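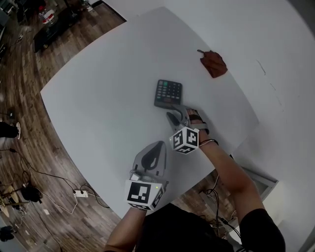 Tanner Morin wrote:
> Has anyone gotten the marker tracking in Heffernan to hold up when one
> cube turns away from the camera? I keep losing the left hand for a few
> frames, and then the pose comes back flipped. The filter downstream
> believes it and the whole trajectory is junk. I'm on the stock settings.
> Is it worth trying the Zevside branch, or is that still half baked?

Tanner, try the branch! I moved everything over on Monday and I'm really happy with it so far.

The flip you're seeing is the old two-solution problem with a single square tag. When only one face of the cube is visible, the solver gets two poses with nearly the same reprojection error and picks whichever wins by a hair. Zevside keeps both candidates alive and scores them against the last good velocity, so a sudden half turn of the wrist loses every time. As soon as a second face comes into view it solves all the corners together and the question goes away.

I reran our desk set through it (calculator, cloth, small stuff on a white table, both hands tracked). That's 187 episodes. Stock Heffernan gave me flips in 115 of them, the branch in 2, and both of those start with the cube already edge-on, so there's no history to score against. I'm pretty thrilled with that.

A few things to watch for:

- Set the cube geometry per hand. The default assumes left and right share one layout, and if yours don't, you get a constant offset that looks a lot like bad calibration (ask me how I spent my weekend).
- max_gap is in frames now, and the old config had it in milliseconds. It will happily accept your old value and interpolate across half the episode.
- Turn off the smoothing in Dultholm if you feed it the output. Smoothing twice rounds off the moment the fingers close, and the planner really wants that moment.

I still see jitter when a tag is at a steep angle – maybe corner refinement, maybe my exposure. If you can send me one of your bad episodes, I'd love to run it tonight and compare.

Lefteris Balaskas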